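Ticket 7200 – Broadband drops every evening, Dovport
Opened: Tuesday, November 2, 2021
Status: Reopened by customer

Reopening this. I was told the fault was cleared in September and I have my doubts. The line still falls from 80 Mbps to 2 between seven and nine at night, on cable as well as wifi.

Tried so far:
New Skandeck router – no change.
Different filter – no change.
Moved the router away from the telly, as Keane support advised. I didn't expect much and didn't get much.

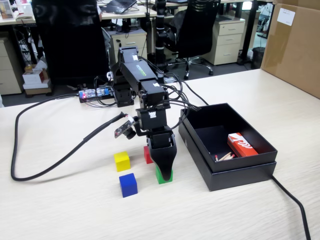 Your last reply blamed "local interference". If so, why is it fine at breakfast with the same things plugged in? The Tratton cabinet looks a likelier culprit to me, and I'd like it tested in the evening – not at noon, when it always passes. Please don't close this again until that's done.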